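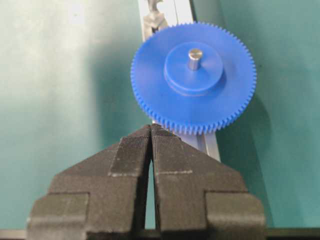 SLIDE 1: OPENING

Hi everyone, I'm Helmi Salminen, and I'm going to talk about gears. Well, gears and the wrist camera, and a trick for getting one to tell you when the other isn't where you think it is.

Leave the picture up while people find seats. Point at the shaft, then at the ribbed fingertips right under the teeth. Those are the two places I'm going to be talking about for most of the next half hour, so it's good if people have looked at them before I start waving my arms.

Thank Orvokki Pitkänen, who wrote the controller, and Bongani Mabaso, who built the fixtures and then rebuilt them when I changed my mind. Fikri Lumbantobing did the labeling tool. The project is called Nurmi, and if somebody asks, it's named after the runner, because the first version was supposed to be fast. (It was not fast. Pause for the laugh, move on if there isn't one.)

SLIDE 2: THE PROBLEM, IN ONE BREATH

Putting a gear on a shaft is easy for you. You hold it, you wiggle it, it drops. You'd do it while talking to someone else.

For an arm it's a pain, and the annoying part is that the last bit of motion is where the camera helps you least. The gear gets big in the view. The bore you care about ends up under the gear or behind a finger. So most people look from far away, plan the whole thing, close their eyes and push. If the grasp slipped a hair on the way over, you push plastic into metal and the force sensor yells at you.

Our question was pretty modest. Can we get a useful correction out of the wrist view late in the approach, from whatever is still visible, without adding a second camera?

If people look skeptical at this point, good! I was too.

SLIDE 3: WHAT OTHER FOLKS DO

Keep this short, I always go too long on it.

Spiral search: touch down, move in a growing spiral, wait for the drop. It works, we use it as our fallback, I have nothing bad to say about it except that it's slow and it scuffs things.

Compliance in the wrist: lovely if you have it. Our arm is stiff.

Learned policies end to end: we tried, and ours was fine until we swapped the gear color. I'll take questions on that one over coffee where I can complain properly.

SLIDE 4: THE METHOD, WHICH WE CALL UTER

Draw the rim on the whiteboard, big circle, don't rely on the slide.

A spur gear is a great thing to look at because the rim has a repeating pattern. Even when you can only see part of the circle, the teeth give you a whole lot of little edges that all have to agree on one center. A plain disc gives you an arc and a shrug. A toothed disc gives you an arc plus a comb.

So step one, we crop a band where we expect the rim, unroll it into a straight strip, and look at the teeth as a wave. If our guess at the center is right, the spacing in the strip is even. If the guess is off, the teeth bunch up on one side and stretch on the other. That bunching has a direction, and the direction is our correction. That's pretty much the paper. Everything else is making it behave.

Step two, we do the same sort of thing for the shaft, only with the bright top of the pin, which is a small shiny ellipse on a good day. On a bad day it's a highlight that slides around when the lamp moves. More on that in a second.

Step three, we keep the fingertips in view on purpose. They're rigid on our gripper, so once they're calibrated we know where they ought to be, and if they show up somewhere else the crop is wrong and we throw the estimate away. Ilari Laaksonen came up with that check, and I argued against it for weeks. He was right. Say so, he's in the third row.

SLIDE 5: FINGERTIPS

Go slower here, this slide gets the most questions.

The ribs on the tips are there for grip. We printed them that way long before anyone thought about vision. But they make a fine, even texture with a known direction, and that turned out handy for telling whether we're in focus. If the ribs go mushy, the teeth are mushy too, and the unrolled strip is garbage. So the rib contrast is a free quality score. We gate on it.

Somebody at Trirnent asked me whether we could drop the ribs and paint a marker on the finger. You could. Markers wear off, though, and then you have a marker that's half a marker, and I have spent enough of my life on those.

SLIDE 6: THE LIGHT

Okay, the lamp. Our bench has a strong light off to one side, and I left it that way deliberately. Lots of assembly papers have beautiful flat lighting and I wanted to know what happens when you don't.

What happens is that one side of the gear washes out and the other side throws a soft shadow on the teal surface, and a naive edge finder loves that shadow. It thinks the shadow is a second, bigger, lazier gear. Unrolling helps a lot, because the shadow edge has no teeth in it. In the strip it's a slow bump and you can filter it away. I like this part very much and will probably talk too fast.

The rail is the other troublemaker. It's a long straight aluminum extrusion with a groove down the top, so it has strong clean edges, and where it passes behind the rim it adds a jump in brightness. We mask it. We know where it is, it's bolted down, there's no prize for being clever about it.

SLIDE 7: RESULTS

Big number on the slide, let them read it.

We ran 17 gear and shaft pairings. Uter on its own, no search, seated the gear in all but two of them on the first attempt. Turn off the rib gate and that gets worse by eight. Same controller, same approach path, same lamp.

Please say out loud that this is a small study! I don't want anyone quoting it as a success rate for assembly in general. It's our bench, our gripper, our parts. It tells you the signal is there and that the gate earns its keep, and I'm happy with that much.

The two misses were both pairings where the pin top was badly blown out and the ellipse fit locked onto the highlight. We have the logs, the center estimate for the gear was fine both times. So the weak half is the shaft half. If anyone here knows a good cheap way to fit a shiny pin, come find me, I'll buy lunch.

SLIDE 8: WHAT DIDN'T WORK

I want to spend real time on this one, don't skip it if we're running late. Skip slide 3 instead.

First, counting teeth. Fine little teeth, dozens of them, and I was convinced we could get the gear's rotation as well as its center. In theory, sure. In practice you're off by one tooth and you have no way to know it. We dropped it.

Second, averaging over many views. It smoothed out the noise and also smoothed out the slip we were trying to catch. Obvious afterward. Orvokki told me so beforehand, in writing, and has kept the message.

Third, we tried it on a smooth pulley, no teeth, just to see. The strip is flat, there's nothing to line up, and the estimate wanders off. So this is a method for things with a repeating rim. Gears, sprockets, knurled knobs maybe. I'd love for somebody to try knobs.

SLIDE 9: WHERE IT GOES NEXT

Enulach has lent us a set of metal gears, and metal is going to hurt, given what I just told you about shiny pins. Bongani is printing a new set of tips with the same ribs but a slimmer shoulder, so a little more of the rim shows on either side.

We'd also like to try meshing, with one gear already on its shaft and the next one coming in beside it. There you really do need the rotation, so the off-by-one tooth problem comes right back and I'll have to eat my words.

Code and the strip data go up in March. The fixture drawings are Bongani's and he's happy to send them if you ask nicely.

SLIDE 10: QUESTIONS

Put the opening picture back up, don't use a "thank you" slide.

Likely ones, so I don't freeze:

Does it run live? Yes, the unrolling is cheap. The slow part is the pin fit.

Why blue? It's the filament we had. The band crop works on gray levels, so color doesn't come into it.

What if the gear is tilted in the grasp? Then the rim is an ellipse and the even-spacing idea needs one more parameter. We handle small tilts. For big ones we let go and regrasp.

Would a depth camera fix all this? Maybe, but ours can't see anything that close. Ask Fikri, he has the plots on his laptop.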